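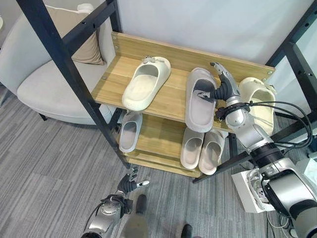 Figure 1. Slides on the upper and lower shelves. The raised panel runs along the back of the upper shelf.

Section 2. Placing, Loading and Care

Cleter Shoe Rack, wood shelves with black metal side frames
Plironport Home Goods
Revised 5 April 2020

Read this section after you have finished the assembly steps in Section 1. If the rack was delivered already assembled, start here, but do the checks under Before First Use before you put anything on the shelves.

The words front and back are used throughout. The back of the rack is the side with the raised panel on the upper shelf. Left and right are given as you stand facing the front.

Before First Use

1. Clear the upper shelf, the lower shelf and the base of all packing material. Check under the shelves as well, where strips of foam are sometimes left in place.

2. Look at the screws in the corners of the back panel. Each head should sit flat against the wood. Tighten any that stand out, by hand, with the screwdriver supplied. Do not use a powered driver.

3. Check the bolts that join the shelves to the side frames. The frames have more holes than the rack needs. Empty holes are normal and do not mean that bolts are missing from the pack.

4. Press down lightly on each end of the upper shelf. If the rack rocks, loosen the frame bolts a half turn, set the rack on a flat floor, and tighten them again, working from one side to the other.

5. Wipe the shelves with a dry cloth to pick up sawdust.

Note: The Quinlan rack uses the same side frames but a shorter upper shelf. If your upper shelf does not reach both frames, you have received the wrong board. Stop and contact the seller.

Choosing a Place

The rack can stand on a hard floor or on low carpet, including carpet tiles. It can go against a wall or stand free in the room, provided the floor is level.

1. Choose a place where you can reach the rack from the front without leaning over furniture.

2. Leave at least 1,000 mm of clear floor in front. This gives enough room to bend down to the lower shelf and to step in and out of shoes.

3. Keep the rack at least 200 mm from radiators, heating vents and baseboard heaters. Heat dries the wood and can open a gap between the back panel and the shelf.

4. On carpet tiles, try not to stand one end of the rack across a seam. A raised seam under the base will make the rack sit unevenly. Slide the rack a little to either side until the base is fully supported.

5. On thick or shaggy carpet, put a flat board under the base first.

Caution: Do not drag the rack by the upper shelf. Lift it by both side frames, with the shelves empty. Two people should move it if it has to go up or down stairs.

Caution: The rack is not a seat or a step. Do not let children climb on the shelves or the base.

What the Rack Will Hold

The shelves are meant for house slippers, slides, sandals, flats and other low shoes. The upper shelf has open space above it and will also take taller shoes. The lower shelf has the upper board over it, so check the height before you push a shoe in.

Load the upper shelf with up to 26 pounds, spread along its length. Do not stack boxes on it.

Slides with thick molded soles take more room than their size suggests. The sole is usually wider than the foot and often longer, so a pair set side by side may need the space you would allow for a pair of sneakers. Try one pair on the shelf before you decide how many will fit.

Arranging Slides and Slippers

There is more than one way to use the shelves. The method below suits a household where slides are put on and taken off several times a day.

1. Take everything off both shelves. Match the slides into pairs on the floor. If you have several pairs in close colors, such as cream, gray and beige, check the strap and the sole as well as the color, because two grays can look alike in poor light.

2. Decide which pairs are worn most. These go on the upper shelf, where they can be picked up without bending far.

3. Lay the first slide flat on the left part of the upper shelf. Rest the whole sole on the wood. The heel or toe may point to the front, whichever you prefer, but keep it the same for both slides in a pair.

4. Set its partner next to it with a small gap between the soles. Slides pushed tight together tend to shift when one of them is lifted.

5. Continue toward the right end of the shelf. Leave a little space at the side frame so that a strap does not rub on the metal.

6. Move each slide back until no part of the sole hangs over the front edge. The raised panel will stop it from going off the back.

7. Fill the lower shelf in the same order. If a slide is too long to lie flat, lean it back so that the footbed faces forward. Lean both slides of the pair the same way.

Note: A slide that hangs over the front edge is easily knocked off when someone reaches past it. Check for this each time you put a pair back, especially at the right and left ends, where people tend to drop shoes in a hurry.

Note: Pairs can be split if the shelf is crowded, with one slide on top and the other directly beneath. This saves width but makes it harder to see which pairs are missing. We suggest it only for shoes that are out of season.

Taking a Slide Off the Shelf

Most scuffs on the shelf surface come from soles being pulled forward across the wood. Lift the slide instead.

1. Hold the slide at the strap from one side, with the fingers around the strap and the thumb near the inner edge.

2. Raise it straight up until the sole is clear of the shelf and of the slides on either side. The slide may tip and hang nearly upright as it comes up. Allow for this when the next pair is close.

3. Bring it forward over the front edge and down to the floor.

4. Take its partner the same way.
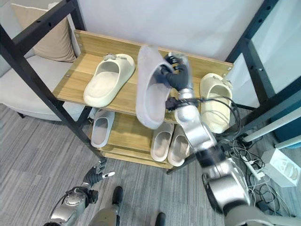 Figure 2. A slide held clear of the upper shelf. The cream slides on either side stay where they are, and the other slides are on the lower shelf.

To put a slide back, follow the same steps in reverse. Lower it onto the shelf with the sole level. If it lands crooked, lift it again and turn it — do not twist it in place on the wood.

For the lower shelf, bring the slide out toward you before you raise it. Lifting too soon will strike the underside of the upper board.

Slides with Ornaments or Buckles

Some slides have a decorative buckle, metal flowers or similar pieces on the strap. These need a little more care than plain ones.

1. Store them with the sole down and the strap facing up. Do not lay one slide on top of another.

2. Keep the ornament away from the side frames. The edges around the bolt holes can scratch a polished finish.

3. Grip the strap at the side, away from the ornament. Pulling on the ornament can loosen it.

4. If an ornament comes off, look along the foot of the back panel first. Small pieces often roll there.

The upper shelf is the better place for these pairs. On the lower shelf the strap may catch on the board above if the sole is thick.

Damp or Dirty Shoes

Caution: Do not put wet shoes on bare wood. Standing water will lift the finish and leave a ring.

1. Knock loose dirt off outdoors.

2. Wipe the soles with a damp cloth, then with a dry one.

3. Leave shoes on a mat until the soles feel dry to the touch.

4. If you have to use the rack before then, line the lower shelf with a Clestside shelf liner or a folded towel, and take the liner out the same day.

Shoes used outdoors should go on the lower shelf. Dirt that falls from the upper shelf will end up in whatever is stored beneath it.

Cleaning

Weekly or as needed:

1. Empty one shelf at a time, starting with the upper.

2. Brush dust toward the front edge with a soft brush. Pay attention to the corner where the upper shelf meets the back panel.

3. Wipe the wood with a cloth that has been wrung out well. Dry it at once.

4. Wipe the metal frames. A cotton swab will reach into the empty bolt holes.

5. Vacuum the floor in front of the rack and along the base.

Do not use bleach, scouring powder, furniture wax or any cleaner that contains solvent. Wax makes the shelf slippery, and smooth-soled slides will slip forward on it.

For scuff marks, rub lightly with a damp white eraser pad along the grain. Test it first on the underside of the lower shelf.

Periodic Checks

Tighten the bolts and the back panel screws once after the first month of use and then once a year. December is a good time in cold climates, when indoor air is dry and the wood has shrunk slightly.

Turn the screws only until they are snug. If a screw spins without gripping, take it out and fit one of the longer spares from the parts bag.

Common Problems

The rack leans to one side.
Check for a carpet seam under the base, then check the frame bolts on the low side. If both are in order, turn the rack end for end. If the lean changes direction, the floor is level and a frame is out of line. If the lean stays toward the same side of the room, the floor is uneven.

Slides keep slipping toward the front edge.
Check that the upper shelf is level from front to back. Clean off any wax or polish.

The back panel rattles.
Tighten the corner screws. If the rattle goes on, place a strip of felt along the lower edge of the panel.

Shoes do not fit on the lower shelf.
Move them to the upper shelf. The height of the lower shelf is fixed — the extra holes in the side frames are for the crossbar and cannot be used to move a shelf.

There are marks on the wood under a dark sole.
Wipe the sole and the shelf with a damp cloth. If the marks come back, use a liner under that pair.

Replacement bolts, screws and shelf boards are listed in Section 3.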